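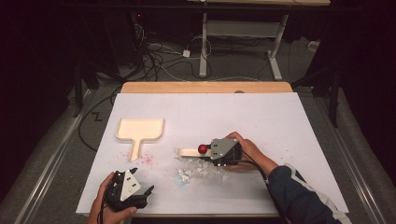
Crumbs, scraps and the little wooden dustpan: a complaint

577 views · 2 shares

pilteva_perihan
I bought one of those small wooden dustpans for the craft table. You know the kind, flat tray with a raised rim and a stubby handle, looks like it belongs in a dollhouse with very high standards. The paper scraps go in fine. The tiny stuff does not. Pink and red specks from whatever my niece was making in June are still on the white board, and every pass of the brush just moves them to a new neighborhood. I have tried brushing fast. I have tried brushing slowly and with feeling. What are people doing?

Ataberk Baysal
You're brushing. That's the first mistake. Push the big scraps in with a flat strip of wood or an old ruler, then deal with the dust separately. A brush on a smooth white board just builds up static and the specks ride around on the bristles having a lovely time.

pilteva_perihan
I don't own a flat strip of wood.

Ataberk Baysal
You own a ruler. Everyone owns a ruler.

cirnstead_nurhan
Damp paper towel. Two seconds. I don't understand why this is a thread.

1 reply hidden

Hüsnü Ateş
Damp towel on red speckles is how I got a pink table. If any of that is pigment or cheap glitter dye you are painting, my friend. Dry first, always, and damp only when you're down to the last bit and have made peace with the outcome.

cirnstead_nurhan
I have done it for years on a white board and it is white.

Hüsnü Ateş
Post the board.

cirnstead_nurhan
No.

yigit_t
Ateş is right about the dye and Nurhan is right about being tired of it. Let me add something about pans, though. The lip on those wooden ones is the real trouble. The front edge is thick, so scraps climb over and dust gets stopped at the door. I sanded mine down at the front, took most of an evening, and it went from useless to mediocre. My mother's tin one from Kurtuluş has no charm at all and picks up everything including, once, an earring.

pilteva_perihan
I'm not sanding it. It was a gift to myself.

yigit_t
Then lay a sheet of paper half in the pan and half on the board, sweep onto the paper, fold, tip. You can do the whole table that way and the pan gets to feel included.

14 comments · Share

Ataberk Baysal
The paper trick works. The ruler also works. I would like it noted that I said ruler first.

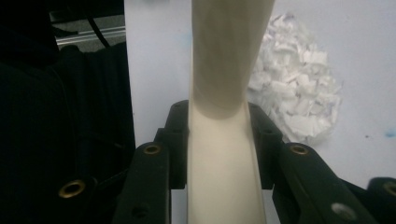 Storage is where I'd put my energy, since half of my mess comes from the stuff I keep to make other stuff. I have a box of tubes, all saved for a project I can describe but have never started. Stand them up in a row and they behave. A tall cream one like this, with the upper section a bit wider and a faint rim where it overlaps the lower part, will hold brushes or pencils if you close off the bottom with tape. Lay the same tubes down in a drawer and they roll to the back and shed little bits of paper, and there you are again with your dustpan.

Hüsnü Ateş
You have changed the subject so you can show us your tube.

Ataberk Baysal
It's a good tube.

cirnstead_nurhan
Check the surface behind it, though. Faint blue marks, a smudge off to the right and another by the tube. And you were giving advice on cleaning.

Ataberk Baysal
That's probably ink. Ink is a different thread.

cirnstead_nurhan
Damp paper towel.

yigit_t
There is a thread on ink, it has 1004 replies and ends in a fight over rubbing alcohol. I wouldn't.

pilteva_perihan
Update for anyone still here. Did the paper sheet. Scraps went in on the first go. Specks mostly went in — I still have some in the corner, and one on my sleeve. Used the ruler too, fine, yes, it helped.

Ataberk Baysal
Thank you.

sundia_lurker
has anyone tried tape

2 shares · 1 comment awaiting approval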